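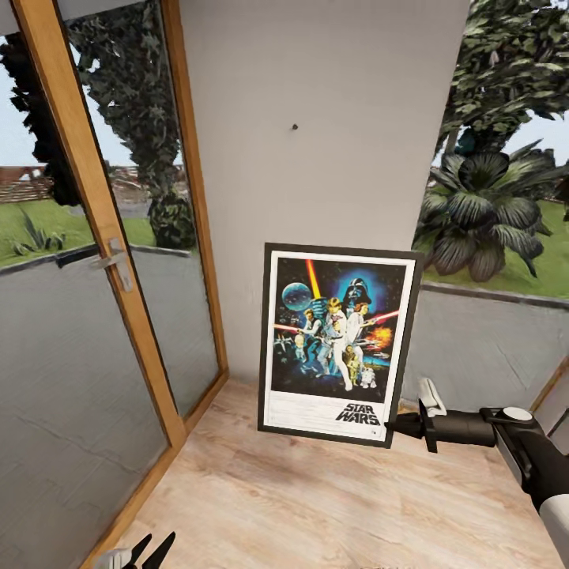
Figure 3a. Star Wars poster in a black frame, on the floor between door and window.

Papers > Border Talks > Working drafts > Section 3

Print this page | E-mail this page

3. The Kiletti round: what the text said and what the delegations did

Nuria Rivas and Carmela Bravo
Draft of 2003-08-23. Comments welcome, please don't quote yet.

Section 2 dealt with the ceasefire line. Now the talks themselves. We look only at the Kiletti round, the second time the two governments and the mediator sat in one room. The first meeting was mostly protocol and the notes are poor. The later contacts were by phone and we have nothing usable on those.

Recap for anyone starting here. Muritz and Lulix share a river border. Muritz holds the east bank and the pumping station, Lulix holds the bridge. Fighting stopped in April. Both armies stayed where they were. The mediator was Iglesias, with no border with either side but a port that both of them depend on, and this matters more than the literature on small-state mediation allows. Iglesias was never neutral about the road. It wanted trucks moving.

3.1 Sources

Three kinds. First, the communique in its published form, plus two earlier drafts lent to us by a member of the mediation staff. Second, interviews with people who were in the building, on both sides, done in person where we could. Third, local newspapers. The Muritz press is thin for the weeks before the round but very full afterward. Lulix papers the other way around. We have not tried to even this out.

Interviews were in the speaker's own language and translated by us. Where the two of us disagreed on a translation we kept both, see appendix. One Lulix officer withdrew his interview later and it is not used anywhere, including as background.

A word on dates inside the drafts. Neither draft is dated. We put them in order from the handwriting in the margins, which repeats in the second draft as typed text. Reasonable but not proof. If the order is wrong then 3.3 needs to be rewritten, 3.4 survives.

3.2 Who was in the room

Defense ministers from both sides, with foreign ministry people sitting behind them. Usually it is the reverse. Iglesias had asked for foreign ministers and was told no by Muritz, then by Lulix, within the same afternoon. Earlier accounts take this as a snub to the mediator. We read it differently. A defense minister can promise to pull back a battery and then pull it back. A foreign minister at that point in either capital could promise very little, the armies weren't answering their calls.

The order of speaking was settled by the mediator. Muritz first in the morning, Lulix first after lunch. Both delegations mention this unprompted in interviews, and both think the other side got the better half of it.

Intelligence chiefs also attended. They are not listed in the communique. Two interviewees on the Muritz side and one on the Lulix side place them at the table for the prisoner discussion and we take that as settled. What they said to each other in the side room we do not know. The Muritz staff member who carried papers in and out remembers the talk as polite and very slow. 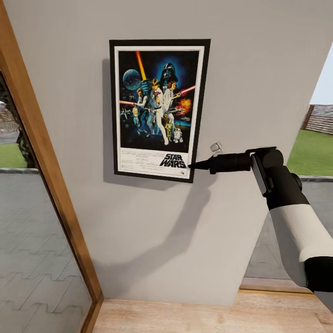
Figure 3b. Framed Star Wars poster on a light gray wall.

3.3 From draft to communique

The first draft has the word "withdrawal" in its opening paragraph. In the second it becomes "redeployment". In the published version there is "steps regarding the position of forces", no verb at all. Commentators at the time who only had the final text called it empty. With the drafts alongside it looks more like a record of what each side refused.

Take the bridge. Draft one, Lulix reopens it to civilian traffic and Muritz moves its guns back 3 kilometers from the bank. Both in one sentence, joined by "and". Lulix wanted "after". Muritz wanted the sentence split. The published text has the bridge in one paragraph, the guns in another, with the pumping station stuck in between. Anyone reading quickly would miss that these had ever been a trade. The delegations did not miss it. The bridge opened to foot traffic and the guns moved in the same week, and when we asked a Lulix engineer who had ordered the gate unlocked he said the order refered to "the other paragraph".

Prisoners were easier, maybe too easy. Muritz listed 40, Lulix listed 20. There was a quick agreement on all for all, and no argument about the numbers until the lists were compared and several names turned up on neither. Families on both banks had expected those names. The communique says nothing on the missing. We think this was the worst failure of the round and it gets one line in the Iglesias summary.

The returnee clause is the odd one. Not in draft one. Appears in draft two, in handwriting, with a figure of 200 households for a first group. In the published text the figure is gone and the households are "displaced persons from the river districts". Lulix interviewees say Muritz took the number out. Muritz interviewees say the mediator did, to stop it being read as a ceiling. Both could be true. Can't settle it with what we have.

3.4 Why the mediator's port mattered

Standard account: a small mediator has no leverage so both sides trust it. The Kiletti material doesn't support this. Iglesias had leverage and everyone in the building knew what it was. Muritz grain went out through its port. Lulix fuel came in. Neither minister raised it in session as far as our notes show, but it came up in nearly all interviews, usualy early, and in practical terms. Warehouse fees. Waiting times at the gate. One Muritz official brought his own table of demurrage charges to the interview and left us a copy.

What Iglesias did with that leverage is less clear. No threat is on record. No offer either, apart from a line in draft two about "facilitated transit" that doesn't survive. Our reading is that the port worked as a reason to keep sitting there. Walking out of talks hosted by somebody else costs a headline. Walking out on your own harbor costs more, and the ministers had colleagues at home who would say so loudly.

This also helps with a puzzle from section 2, why the road clause was carried out first although the text ranks it last. The road served the port. The host cared, the truckers cared, and the officers along it had been taking tolls and were promised posts elsewhere. So it opened. Ranking in a communique is a weak guide to what gets done. We would say this only for Kiletti for now, comparison with the other river talks is in section 4 and is still rough.

3.5 Limits

Small number of interviews, most of them with men who had some reason to be pleased with the outcome. Junior staff talked more freely than ministers, as usual. The Lulix ministry of defense did not reply to our letters. Muritz replied after the draft was finished, their corrections on the gun positions are in but the rest will have to wait.

There is also hindsight. The line has held since the round, so people now remember the meeting as warmer than the notes show. The mediator's own minutes have the word "adjourned" on every page. One interviewee who told us the ministers embraced was, by the attendance sheet, at the airport.

Public opinion on either bank is left out altogether. We had hoped to use letters to the Kiletti paper but the bound volumes were away for repair and the loose copies have gaps.

Print this page | E-mail this page

Reader comments

riverdistrict: Good to see the missing names mentioned. My aunt's village had two. The lists were posted at the bridge office and people went every morning to look, it would be worth talking to whoever ran that office.

T.M.: Don't agree on 3.2. Foreign ministers were left out because the Muritz one was sick. That was in the papers over there, small item. Doesn't kill your argument but check it.

portwatcher: Could you put the demurrage table in the appendix? Also I think the fees were changed before the round, so "no offer" may be too strong.

N. Rivas: T.M., thank you, do you have the page? We looked and only found the notice about his return. portwatcher, table yes, once we have permission. On the fees we have conflicting dates.

gdl: typo in 3.3, "refered". Is section 4 up anywhere?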